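그리퍼가 가는 튜브를 잡으면 조금씩 기울어집니다

Valentin Auer
안녕하세요. 저는 학교 로봇 동아리에서 Zwahlen이라는 팀으로 활동하고 있습니다. 한국어가 모국어가 아니어서 어색한 문장이 있으면 양해를 부탁드립니다. 5월 대회의 과제는 가는 튜브 모양의 물체를 똑바로 세운 상태로 옮기는 것입니다. 우리는 손목에 작은 카메라를 달고, 검은색 손가락이 있는 그리퍼를 사용합니다. 연습용 물체는 위에 흰 캡이 있고, 중간 부분은 투명한 비닐로 싸여 있습니다.

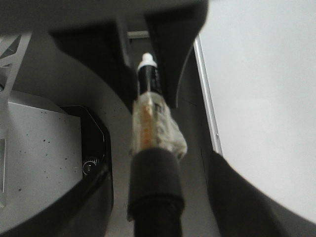 문제는 들어 올리는 순간입니다. 잡을 때는 괜찮은데, 올리면 물체가 천천히 돌아갑니다. 어제는 일곱 번 시도해서 세 번만 성공했습니다. 잡는 힘을 더 세게 하면 비닐이 밀리고, 약하게 하면 떨어집니다. 손가락의 모양을 바꾸어야 합니까, 아니면 프로그램에서 해결할 수 있습니까? 대회 규칙 때문에 모터는 바꿀 수 없습니다.

Liesl Aebischer
저도 작년에 같은 과제를 했습니다. 먼저 비닐 부분을 잡지 마시고 그 아래의 검은색 부분을 잡아 보세요. 비닐은 접힌 곳이 움직이기 때문에 힘을 바꾸어도 결과가 일정하지 않습니다. 그 다음에 손가락 안쪽에 얇은 고무를 붙이고 V자 홈을 만드십시오. 우리 팀은 홈의 깊이를 2 mm로 했습니다. 평평한 손가락은 둥근 물체와 닿는 면이 너무 좁습니다. 프로그램에서는 닫은 후에 잠깐 기다리고, 처음에는 느린 속도로 올리는 것이 좋습니다. 규칙에 손가락 교체가 허용되는지는 꼭 확인하세요.

tresbridge6
속도를 줄이면 됩니다. 저는 그렇게 했습니다.

Valentin Auer
두 분 감사합니다. 속도는 이미 줄여 보았지만 차이가 작았습니다. 규칙을 읽어 보니 손가락은 바꾸어도 됩니다. 오늘 저녁에 고무부터 붙여 보고 결과를 여기에 쓰겠습니다.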